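How We Read Colour in a Revision Timetable
By Inmaculada Nieto
4/14/24
Last updated: Sunday evening
Reading time: 3 minutes

When I first told my tutor that I wanted to spend a whole term on revision timetables, she smiled very kindly and asked if I was sure there was enough in it. I said I was, though I was thinking mostly of my own timetable, which hung on the kitchen door all through the exams and which I never once followed past Tuesday. I had coloured it in beautifully. Chemistry was orange, history was a sort of plum, and by the end of the first week I had forgotten which was which.

So my question was a simple one. Does giving each subject its own colour help people find their way round a timetable, or does it only make the making of it more enjoyable? (I should say that I think enjoyment counts for something, and I come back to this later on.)

I asked 30 students from my year to take part, and 27 of them stayed until the end, for which I am very grateful, as it was a cold January and the study room on the second floor is not a cheerful place after four o'clock. Each person was given three timetables for a made-up pupil. One was plain black on white, one had a different colour for every subject, and one used a single bright colour for exams and left everything else plain. They then had to answer short questions such as when the pupil's next geography session was. I wrote down whether each answer was right and how long it took, using the stopwatch on my phone. By the time I had finished there were 1,233 answers in my spreadsheet, and I had typed every one of them in by hand, which I would not do again.

The timetables were laid out in Clilik, a free drawing program that my cousin put me on to and which I grew rather fond of. I did have trouble with the printing. The orange and the red came out so close together on the library printer that I had to throw away the first batch and pick new shades, and I lost most of a week to it.

The results surprised me a little. The timetable with a colour for every subject was the one people said they liked best, by a long way, but they were slowest at it. Several of them kept going back to the key at the bottom of the page, and one told me she felt as if she was learning a second alphabet. The one with a single colour was quickest for any question about exams, and for the other questions it did as well as the plain one. There were 10 subjects on the sheet, and I suspect that is simply too many colours to hold in your head. With four or five it might have gone differently, and I would have liked to try.

For the single colour I wanted something that stood out well from white, and I spent a happy afternoon comparing greens, yellows and pinks before I settled on a lime green.
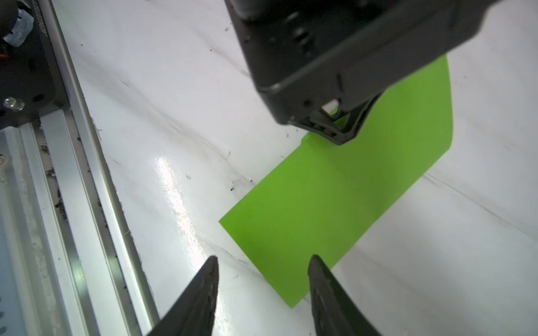

Fig. 1. Lime green against a white tabletop.

Yellow was too faint under the study room lights, and two people found the pink tiring to look at. The green photocopied badly, I'm sorry to say, so anybody who wants to repeat this should budget for colour prints from the start.

There are things I would change. Everybody saw the plain timetable first, so they may have been better practised by the time they reached the others, and I ought to have mixed up the order. I also forgot to ask whether anyone was colour-blind until the second session, and by then it was too late to go back and do it properly.

As for enjoyment, nearly everyone said they would still colour in their own timetable, even after I had told them how they had done. I have just made mine for the summer. It is plain, with the exams in green, and a little bit of plum round the edges.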